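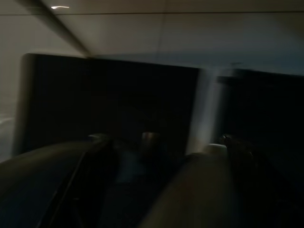 Déjeuner à la table commune

On entend souvent qu'il faudrait interdire de manger sur les tables de travail. Je ne suis pas de cet avis. Chez Clilley, où je loue un poste depuis avril, la grande table sert à tout, et à midi elle sert à manger. Il y a bien un réfectoire, au troisième, avec 70 places et un bruit de gare. Beaucoup préfèrent descendre acheter quelque chose et revenir s'asseoir.

Le vrai sujet, ce sont les emballages. Un repas acheté tout prêt laisse une pile de plastique blanc et rouge, des sachets froissés, un papier qui traîne au milieu du plateau. Tout cela prend plus de place que la nourriture.
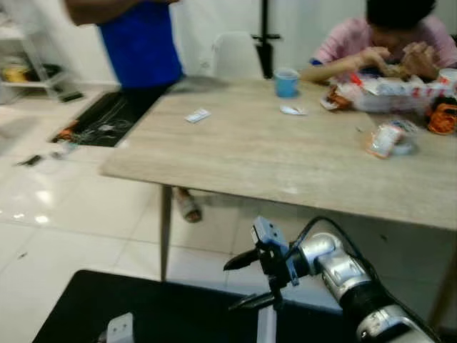
Ce que je propose

Une poubelle au bout de la table, vidée à 14 heures. Vitória Paiva, qui gère l'étage, y est favorable. Elle voudrait aussi des gobelets réutilisables, et je la suis. Quant à l'affichette « Merci de ne pas manger ici », on peut la décrocher. Une table se nettoie avec une éponge, et il y en a déjà une près de l'évier.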